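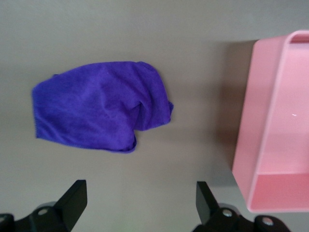

# Why does a microfibre cloth pick up dust?

Dust gets everywhere. It lands on shelves, tables, window sills and the tops of doors, and if you leave it long enough you can write your name in it. Most homes and classrooms have a cloth for wiping it away, and these days that cloth is often made of microfibre.

## What is dust?

Dust is a mixture of very small bits. Some of it is fluff from clothes, carpets and bedding. Some is soil that came in on shoes. There may be pollen from plants, crumbs, hair and tiny flakes of skin. The bits are so light that a breeze from an open door can lift them into the air. Later they sink down again and settle on whatever is underneath.

## What is microfibre?

"Micro" means very small. A fibre is a thin thread, like one strand of wool or cotton. So microfibre means very small threads.

The threads are usually made from a kind of plastic. Many cleaning cloths use two kinds together, called polyester and polyamide. In the factory, the plastic is melted and pushed through tiny holes to make long strands. In many cloths, each strand is then split into even thinner ones. A single hair from your head is much thicker than one of these threads.

The threads are made into cloth, and the surface is often left a bit fuzzy. That fuzz is called the nap.

## How does it work?

Dust can be pushed about by a smooth cloth. Some of it sticks, and some just moves to another part of the table or floats off.

A microfibre cloth has a huge number of thin threads, with lots of little gaps between them. When you wipe, the threads reach into small dips and scratches, and the dust gets caught in the gaps.

Rubbing a dry cloth on a table can also give it a small charge of static electricity. This is the same thing that makes your hair stand up after you rub it with a balloon. The static helps to pull dust on to the cloth.

Water works in a different way. It creeps into the narrow gaps and is held there, so the cloth can soak up a spill as well.

## Try it yourself

Raelene Costigan's class at Brunton Primary tried this in February. You will need:

- a microfibre cloth
- a cotton cloth, such as an old handkerchief
- a dusty shelf or table top
- a torch

1. Choose two dusty patches next to each other.
2. Wipe the first patch once with the dry cotton cloth.
3. Wipe the second patch once with the dry microfibre cloth.
4. Shine the torch across the surface from the side. Any dust left behind will show up.

Erasto Chege, who is in the class, had the idea of folding each cloth to the same size first. This makes the test fairer - a big cloth covers more of the table than a small one.

Dust can make some people sneeze or wheeze. If it bothers you, let someone else do the wiping and you can hold the torch.

## Looking after the cloth

Once the gaps are full of dust, the cloth stops working so well and needs a wash. Warm water and a little washing liquid will do. Don't use fabric softener, as it coats the threads. Keep the cloth away from fluffy towels too, or it will collect their fluff in the wash.

Hang it up to dry. It doesn't need ironing, and a hot iron could melt the threads.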